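# The long table at Nurnau

The bus sets you down by the weighbridge, and from there it's a ten-minute walk downhill into Nurnau, past the allotments and the back of the bakery. I had been told to come hungry. I had also been told to come early, and I ignored that part, so by the time I reached the square the soup had been going for two hours and the best of the benches were taken by people who plainly sat on them every year.

The Long Table happens once each March, when the village is neither in winter nor properly out of it. Everything from the cellars that won't last until the first greens gets brought up and cooked. There are wrinkled apples, carrots gone a bit bendy, beetroot, the last crocks of cabbage, and a great many potatoes with their eyes already open. It goes into pots, and the pots go on to one table that runs from the church steps to the pump. Nurnau has 246 households and I would say most of them were there, along with a good few cousins from Prundside, across the river, who come over for the dumplings and make no secret of it.

I have written about village suppers before and I've grown a little wary of them. They can feel like a show put on for visitors, with a stall of tea towels at the end. Nurnau has no tea towels. It has no signs either, and I spent a quarter of an hour queueing for what I took to be bread before I found I was waiting to use the tap.

## What goes in the pot

The centre of the meal is a soup the colour of brick, sour and smoky, thickened with stale rye. Every street makes its own and every street thinks the next one along has got it wrong. The upper street adds dried plums. The mill side won't hear of plums and puts in smoked pear instead, which to my mind comes to much the same thing, though I learned quite quickly not to say so. I had three bowls from three different pots and liked the second best - it had caraway in it, and a knob of something buttery that I never got to the bottom of.

Then come the dumplings. They are bigger than you expect, pale and rather plain to look at, filled with curd cheese or with onion cooked down until it is nearly jam. You eat them with your fingers, standing up, and you are given a cabbage leaf to hold them in. A woman in a green headscarf showed me how to fold the leaf so the juice runs to one end. I folded mine badly and wore the juice for the rest of the day.

The cheese comes from Sârbu, a family dairy up the valley that keeps sheep and 40 goats and sells almost nothing beyond the two nearest markets. It is a crumbly, lemony cheese with a rind like old plaster. They had brought a whole trestle of it down in a horsebox, and it was gone by noon. I managed to buy one small round, wrapped in newspaper, and it perfumed my rucksack for a week in a way that I came to miss once it had faded.

## Who lays the table

I asked several people how the thing is organised and got the same shrug each time. The trestles live in the barns they have always lived in. The cloths are washed at home. Whoever has the end house by the pump lights the first fire at six in the morning, and this goes with the house, so that if you buy it you take on the fire along with the roof and the plum trees. The present owners moved in from the city four years ago and were told about it after they had signed. They have got rather good at it, I'm pleased to say.

Money hardly comes into it. A tin goes round for the firewood, and last year it came back with 2,840 in it, enough to pay for the wood and put a new handle on the pump as well. The rest is given in kind and remembered. I sat beside a man who could tell me who had brought walnuts in the year of the flood.

He told me, too, about the years when it nearly stopped. The school had shut, the young families had gone, and one March there were so few at the table that they pushed it up against the church wall to keep out of the wind. What brought people back was mostly work. Wellov, the town at the end of the valley, has done well for itself, with new workshops along the ring road and a technical college that takes in school leavers from all the villages round about. You can live in Nurnau again and be at your bench in Wellov by eight. There were apprentices at the table in their work jackets, putting away dumplings at a rate that worried me.

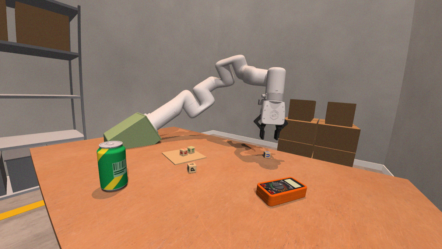

*A computer-rendered robot arm, its two-fingered gripper pointing straight down.*

It has changed the meal in small ways. There is a pot without meat now, which was talked over for most of a winter. Somebody's grandson makes a chilli paste that has no business in a mountain village and is wonderful on the potatoes. The older cooks grumble about it and then ask for it to be passed along.

## The end of the afternoon

By three o'clock the light had gone soft and the soup had gone thick, and the children had been let loose on the apple cake. It is baked in roasting tins and cut into squares, heavy with cinnamon, slightly burnt at the corners. The corners are what everybody wants. I was given one by a girl of perhaps seven, who watched to be sure I ate it.

Then the singing began, low at first, from the Prundside end. I don't have the language, so I hummed, and washed up, and carried benches to a barn that turned out to be the wrong barn, and carried them back again. A few of us stayed by the last fire with glasses of plum spirit that tasted chiefly of warmth.

**If you go:** Buses from Wellov run 6 times a day, and the last one back leaves the weighbridge at a quarter past seven. There are two rooms to let above the bakery, both with thick quilts and a good deal of early-morning clatter from below. Take a jar of something you've made yourself, and a bowl and spoon of your own.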